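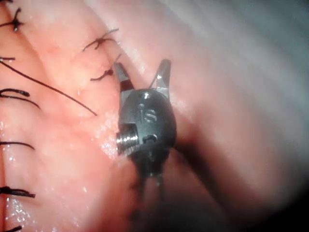

有读者来信说,上一期谈线材直径时只给了直拉强力,而临床上的线总要打结,打结以后还剩多少,文章一个字没提。来信还问,同一规格的编织线,换一个批次手感就发涩,究竟是涂层的问题还是编织的问题。

两个问题都转给了Nenau缝线厂的一位工艺工程师。他在编织和后处理工段工作多年,现在负责可吸收线的放行检验,按厂里的规定不具名。访谈在工厂的恒温恒湿检验室旁边进行,时间是上午九点到午后,中间他出去看过一次拉力机。

他先谈强力。“直拉强力测的是材料,打结强力测的是材料加几何形状。”线在结的入口处弯曲半径很小,外侧纤维受拉,内侧纤维受压,同时又有横向挤压,断裂基本都发生在这个位置。单丝线的截面是一个整体,弯曲刚度高,外侧应变集中得厉害;编织线由许多细丝组成,丝与丝之间可以有少量滑移,弯曲应力分散一些。但编织线在结里会被压扁,表面纤维互相切割,损失的机理和单丝线不同。

“所以拿两种线的保持率直接比大小,意义有限。”他说,各国药典对可吸收线和不可吸收线都规定了打结拉力的下限,按线号分档,厂家内部的控制线要定得更高。厂里用的是单结,绕法、绕向、放线的预张力都写进作业文件。操作员左手在上还是右手在上,结果会有系统差异,新人上岗前要和老操作员做对比试验,偏差超出范围就重新培训。

夹具也影响数据。早年用平口夹,试样常在夹口处断,这种断裂按规定应作废重测,有人图省事照样记录,平均值就偏低。后来换成绕柱式夹具,线先在柱面上绕半圈以上再进入夹持面,张力沿柱面逐渐衰减,夹口断裂少了很多。柱面粗糙度需要控制,太光滑会打滑,太粗糙会刮伤表面。他提到一次对比:同一盘线在两台拉力机上测,平均值差出一截,查到最后是一台机器的绕柱上积了涂层蜡,线在柱上滑移,伸长率先不对,强力跟着不对。现在每测完一组就用无绒布擦柱面。

关于手感发涩,他认为来信所说的现象有三种可能的来源,需要分开排查。

第一种来自编织。编织机的锭子带着纱管沿轨道走,张力由纱管上的小弹簧和卡爪控制。弹簧疲劳以后,个别锭子的张力偏低,对应的那一股在表面鼓起来,用指甲顺着线刮能感到规律的凸点,间距等于那一股转一圈的节距。“看见有固定周期,先去查锭子,不要去查涂层。”纱管换得不及时,满管和空管之间张力变化,也会留下缓慢的起伏,这种起伏周期长,手摸不出来,激光测径仪能看到。

第二种来自热定型。编织好的线要在张力下受热拉伸,使股线收紧、直径均匀。温度偏低,内应力没有释放完,线从卷上取下来会打卷;温度偏高,表面细丝局部粘连,线变硬,打结时第一道结能收下去,第二道结推到一半就停住。他说粘连在普通放大镜下不明显,要做截面才看得清楚。厂里每批留样做树脂包埋切片,在600倍下看细丝轮廓,正常的细丝彼此独立,轮廓接近圆形,粘连的地方界线模糊。

第三种才是涂层。聚乙醇酸类编织线通常涂一层共聚物与硬脂酸钙的混合物,作用是降低线与线之间的摩擦,让结能推得下去。涂多了,结容易松;涂少了,结收不拢。“这两头都要验,一头是推结力,一头是结的安全性。”混合物里的硬脂酸钙是固体颗粒,悬浮在溶剂中,搅拌停了就沉降。供料槽如果只在班次开始时搅一次,后半班的线涂上去的几乎只有共聚物,发涩多半由此而来。Nenau厂的做法是供料槽持续低速搅拌,另设一条回流管,从槽底抽液送回槽面。

问到能否由使用者自己判断,他答得比较保留。手套材质、手套上是否沾有液体、室内湿度,都会改变手感。要下结论,至少需要同一批次若干根线,在同一条件下由同一个人打同一种结。单根线的印象他不会写进投诉分析报告,但投诉本身要登记,批号要记全,剩余的包装要寄回,因为密封边常常比线本身更能说明问题。

话题由此转到包装。可吸收线靠水解降解,水解在体内进行,也会在仓库里进行,区别只在速度。铝箔袋的任务是把水挡在外面,而封进袋子之前,线里的水必须先除掉。工厂的干燥工序分两段,先在真空箱里加热抽湿,再通入干燥氮气,转入低露点操作间封口。操作间的露点连续记录,超限自动报警,报警期间封口的产品单独隔离。

他讲了一件旧事。有一年六月,Bresell的仓库退回一批线,说打结时易断。留样的出厂数据完全正常,退回样品的强力却明显下降,而且同一盒里有的好有的坏。铝箔逐袋做染色渗透,问题出在封口的一角:热封模具在那个角上有一道磨痕,压力不够,形成一条极细的通道。染色液在短时间内渗不过去,常规检漏因此放过了它,但水汽有几个月的时间慢慢进来。“检漏试验的时间尺度和保质期的时间尺度差得太远,这一点当时没想到。”

那次以后,封口检验加了剥离强度一项,沿封边分段取样,四个角必取。模具按封口次数强制下机检查,磨损用复型胶取样测量。批记录里也补上了模具编号,编号407的那副模具后来报废,现在放在培训室里,新人要用手指去摸那道磨痕,多数人第一次摸不出来。

原料方面,厂里的切片来自Heffernan,纺丝自己做。他看进厂切片主要看特性黏度、残留单体和水分。残留单体高,水解会提前,成品初始强力看不出异常,放进缓冲液里做体外降解就会掉得快。体外降解用的是中性磷酸盐缓冲液,恒温在体温附近,定期取样测强力。“恒温水浴不难,难在缓冲液的pH。”线降解产生酸,液量太少,pH往下走,降解速度跟着改变,测到的曲线混进了容器的影响。作业文件规定了线重与液量的比例,定期测pH,偏离就换液。换液的时间点必须登记,否则不同批次的曲线没法叠在一起看。

他给看了一份汇总表,收了59个批次的降解数据,每批一条线。中间一段收得很紧,尾段散开。他解释说,尾段强力已经很低,夹持时稍有不慎就断,散开的部分里测量误差占多大比例,目前没有分离出来。厂里的放行判定只用前段和中段的点,尾段仅作记录。有人提议把尾段也纳入趋势控制,他不赞成,理由是控制限会宽到失去作用。

染色线和本色线之间的差异也谈到了。染料加在纺丝前的切片里,用量受法规限制,对强力的影响很小,但染料分散不匀会形成团聚颗粒,纺丝时堵喷丝孔,单丝变细。染色批次的过滤网因此要换得勤一些,组件压力一升高就停机。压力曲线与断丝记录对照着看,往往压力先动,断丝后到。

针线连接是另一个强力薄弱点。针尾打孔,线头插入后压接,压接过紧会切断细丝,过松会脱针。线头插孔之前要先做硬化处理,让编织头不散开,硬化剂吸得太深,针尾后面会有一小段僵硬的线,弯曲几次就在僵硬段与柔软段的交界处断。他的控制方法是限定浸入长度和浸入时间,并且对每台压接机抽样做弯曲试验。Skivirmont分厂的压接机换过一次模块,一个班次生产800根,抽样里有一根脱针,整班隔离复测。复测没有再出现脱针,原因归为插入深度不足,装了光电检测之后,插不到底的线头机器不再压接。

至于来信里的第一个问题,打结以后还剩多少,他不愿给一个通用的百分数。线号越细,直径公差占的比例越大,数据的离散也越大,同一材料不同线号之间保持率就不一样。再加上结的类型,方结、外科结、滑结各有各的受力状态,药典试验用的单结只是一个可重复的比较条件,与伤口里实际的多道结没有换算关系。他建议读者看检验报告时留意三处:试验用的是哪一种结,标距和拉伸速度是多少,给出的是平均值还是单值下限。缺了前两项,数字之间无法比较。

来信还附带问到过期线能不能留作练习用。他说练习打结没有问题,但过期的可吸收线强力已经不可预知,容易让初学者把断线归咎于手法,用不可吸收的丝线或尼龙线练习更稳妥,而且练习线应当与临床用线分柜存放,外包装上划掉批号。

下一期继续谈单丝线的记忆性与退火工艺,来信请注明线号和包装批号。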